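Automation Equipment Notes: The Stemlow Hand-Held Gripper Kit

Members who plan to teach tasks to robot arms by demonstration have asked the equipment desk for guidance on hand-held gripper kits. This item reviews the kit offered by Stemlow, together with the optional training and data service sold alongside it by Tosteo. The review unit was supplied on loan and returned in February. Neither firm saw this text before publication.

What is offered

The kit is sold as a matched pair of hand-held grippers, a cap-mounted camera, a backpack recorder and the cables that join them. The operator wears the cap and the backpack, holds one gripper in each hand, and carries out a task in the ordinary way. The recorder stores the view from the cap together with the opening and closing of each gripper. Position is worked out afterward from square markers fixed to the body of each gripper.

The fingers are long and taper to a point. They are supplied with padded inner faces, which may be replaced by the user with the small wrench in the lid pocket. Stemlow offers the same fingers for mounting on a robot arm, so that the surfaces used in the recording are the surfaces used later by the machine. This is the main argument for buying the kit over a general-purpose motion tracker, and in the view of the equipment desk it is a sound one.

A single pair, with cap, recorder and carrying case, is listed at $1,815. Replacement finger pads are sold separately in packs of 20. Shipping is extra, and the price does not include the Tosteo service described below.

Setup

A new user should set aside a morning for first setup. The printed guide is clear on fitting the cap and adjusting the wrist bands, and less clear on pairing the grippers with the recorder. The left and right units must be paired in that order. If they are paired the other way around, the recorder accepts them without a warning and the resulting files carry the wrong labels. Stemlow has been informed of this and has stated that a corrected guide will be issued with the next shipment.

Calibration calls for the operator to hold each gripper at arm's length, turn it slowly, and then close and open the fingers fully. The procedure must be repeated whenever the cap is taken off and put back on. During the loan period this became the step most often forgotten, particularly after meal breaks. Institutions that adopt the kit are advised to place the calibration step on a written checklist and to have it signed at the start of each recording period.

The cap is available in 2 sizes. The larger size suits most adults. Operators who wear glasses should try the cap before ordering, as the rear strap sits low and may press on the arms of the frames.

Comfort and handling

The grippers are well balanced when held close to the body and become tiring when held at shoulder height. Work at counter height is comfortable for a normal recording period. Work on high shelves is not, and short turns are recommended. The bands may be loosened slightly without any loss of quality in the recording.

The backpack recorder is light enough for general use, though it becomes warm at the back panel after extended operation. A cotton layer beneath it is sufficient. The cable from cap to recorder should be routed behind the ear and clipped at the collar. If it is left free, it tends to catch on the shoulder strap when the operator looks down, and most bench work requires the operator to look down.

The squeeze handle gives a smooth response across most of its travel. The final part of the closing motion is stiff on new units and eases with use. Operators with small hands found the reach to the handle long, and Stemlow does not at present offer a shorter one. Prospective buyers should ask to handle a unit before committing to an order for a full group.

Suitability for common tasks

The kit performed well with boxed goods, folded cloth, cups, bottles and hand tools. The pointed fingers allow the operator to lift a thin item from a flat surface by sliding one finger beneath it. Round items of small size were more difficult, and some practice is needed before a marble or a bead can be picked up without hurry.

Tasks that call for twisting, such as opening a jar, can be done with both grippers but produce recordings of uneven quality. The markers turn away from the cap camera during the twist, and the position record may show short gaps. The software reports these gaps plainly and offers to discard the affected portion. The equipment desk recommends accepting that offer. Filling a gap by estimate saves time at the recording stage and causes trouble at the training stage.

Lighting deserves attention. The markers are read most reliably under even ceiling light. Direct sun through a window may wash out the pattern on one face of the marker block. Polished floors and glossy counters caused no difficulty in the review, but mirrors did, and should be covered or avoided.

The Tosteo service

Tosteo offers training for operators and checking of recordings, under a single agreement. Training is given on the customer's premises or at Tosteo's own hall. It is divided into 3 parts: handling of the equipment, recording practice, and review of the trainee's files. The handling part is thorough and patient. The recording practice part gives trainees useful experience of working with other operators close by, which is the condition under which most of them will later work.

The review part is the strongest. Each trainee is shown the files made during practice and is told where a grip was rushed, where the head was turned away from the hands, and where an item left the view of the camera. Most errors made by new operators concern the head and not the hands. A trainee will reach correctly for an item while already looking toward the next one, and the recording is then of little use.

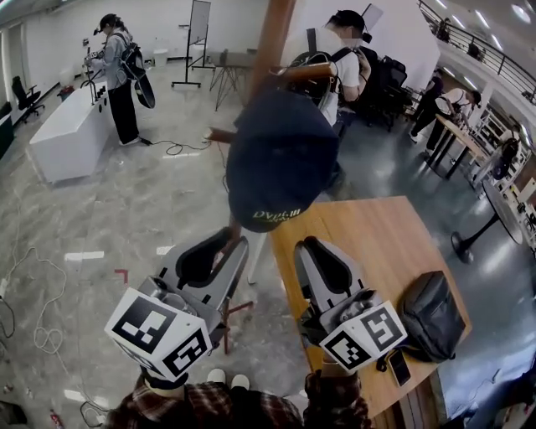 Gripper work seen from the operator's side, with marker blocks on both units. Others are at work farther along the room.

File checking is offered as a continuing service. Recordings are sent to Tosteo in batches and returned with a short report that lists rejected portions and the grounds for rejection. The reports received during the review were consistent and written in plain terms. Turnaround was acceptable. Customers who handle private or sensitive materials should note that the standard agreement permits Tosteo to keep copies for quality purposes. A stricter agreement is available on request and should be requested before the first batch is sent.

Comparison with the Amato pair

Readers have also inquired about the Amato gripper pair, which was covered in an earlier item. The Amato units are lighter and have broader fingers. They are the better choice for soft goods and for operators who must work with raised arms. The Stemlow units are more precise with thin and narrow items, and their markers can be read from a wider range of angles. The two systems do not share a file format. Conversion is possible with the Talovlow desktop program, though the conversion drops the squeeze force record and keeps only the finger position. An institution that already holds a library of Amato recordings should weigh this loss before changing systems.

Care and storage

Marker faces should be wiped with a dry cloth only. Cleaning fluids dull the black areas and make the pattern harder to read. A scratched marker should be replaced in full, as a partial repair can be misread as a different marker. The grippers should be stored with the fingers open. Units stored closed for long periods developed a slight flattening of the pads, which recovered after use.

Cables are the part most likely to need early replacement. The connector at the cap end is small and has no locking ring. Purchasers are advised to order a spare cable with the kit.

Assessment and ordering

The equipment desk considers the Stemlow kit suitable for members who intend to record bench and counter tasks on a regular basis and who can assign a trained person to oversee calibration. It is less suitable for occasional use, given the care required at setup. The Tosteo training is recommended for any group that has not recorded demonstrations before. The file checking service may be added later without penalty.

Orders placed through the membership office carry an extended return period. Members should state the cap size required, the number of pairs, and whether training is to be given on their own premises. Requests for the loan unit may be sent to the equipment desk and will be met in the order received. Borrowers are responsible for return shipping and for the replacement of any lost pads.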